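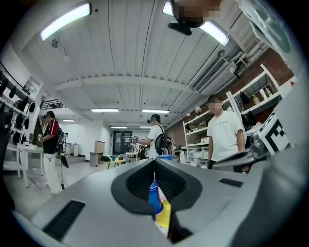

Blue and yellow, July 2, 2024.

2 min read

Skostton Allotment Society, minutes

Last meeting's minutes were approved after the word "shouting" was changed to "discussion."

Water. The Brurkura Lane tap still drips. Ternitz quoted 2831 for a new line, and the quote was admired and put away. Members will go on using the bucket.

Plots. There are 22 names on the waiting list and no plots. Plot 9 was inspected and found to be mostly bindweed -- its holder calls this a meadow. Letter to be sent, again.

Summer show. Pop will supply drinks. Marrow class limited to 14 entries after last year's table collapsed. The table has been mended with another table.

Any other business: slugs. No action.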